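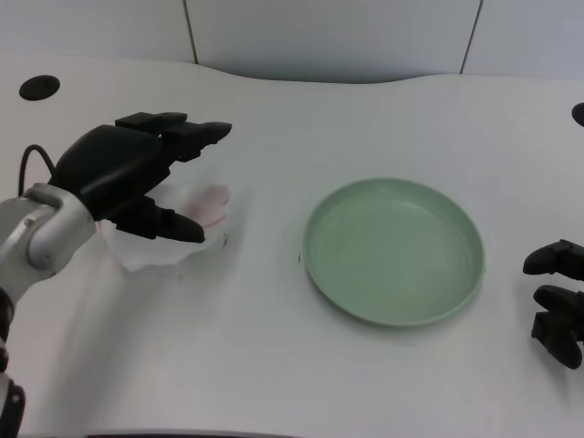 A pale mint-green plate on a white tabletop, with a pale pink item beside it in crumpled white wrapping.

Translucent white wrapping does its job at the counter and becomes a nuisance at home. It hides color and flattens the outline of whatever is inside, and on a white table it can be hard to find at all. Most households put the contents on a plate before serving, then think no further about the plate. The choice has a measurable effect on how the food keeps and how much of it stays on the table.

The basic shape has changed little. A shallow plate with a raised rim and a flat base needs three dimensions to describe it: the diameter of the well, the height of the rim and the angle at which one meets the other. Of these, the angle matters most. A steep rim traps crumbs and powder at the join, where a sponge does not reach. A gradual slope wipes clean but lets round items roll.

Flikberg, a small tableware maker in Prurnadard, settled on a slope of 40 degrees for its serving plates. The company arrived at the figure by loading trial plates with soft sweets, tilting each one on a hinged board and recording the point at which something left the edge. It ran 271 tilts over one winter. Steeper rims held the sweets slightly better, but they also took longer to wash, and the workshop judged the gain too small to justify the extra labor.

Finish is the second variable. Gloss glaze sheds sugar and starch easily and shows every fingerprint. A matte surface cuts glare under a ceiling light and gives soft items some grip, at the cost of holding faint smears that a quick rinse will not lift. Warm water and a soft cloth are enough for most of them. Abrasive pads should be kept away from matte surfaces, as they polish the high points and leave a permanent shiny patch.

Color is usually treated as a question of taste, though it has a practical side. White food on a white plate on a white table gives the eye very little to work with. Pale green sets off pink and cream without darkening them, and it separates the plate from a light tabletop. Saliba, a tea room in the same town, replaced its white plates with green ones and found that staff cleared fewer unfinished portions by mistake. The room serves 4000 plates of sweets in a busy December.

Wrapping deserves some attention of its own. Thin paper draws moisture from a soft surface and then sticks to it. Plastic holds moisture in, which keeps the surface tender but lets it turn tacky. In either case the wrapping should be opened flat and peeled back from the outer edge toward the middle, with the item supported from below. Pulling straight up tears the skin of anything soft. Loose starch can be brushed off once the item is on the plate.

Unwrapped sweets dry quickly in a heated room. Nisia, which supplies the tea room, advises serving its soft sweets within 6 hours of opening and covering the plate with an upturned bowl in the meantime. The bowl should rest on the rim, clear of the food. A sheet of film laid directly over the top brings back the sticking problem that the plate was meant to solve.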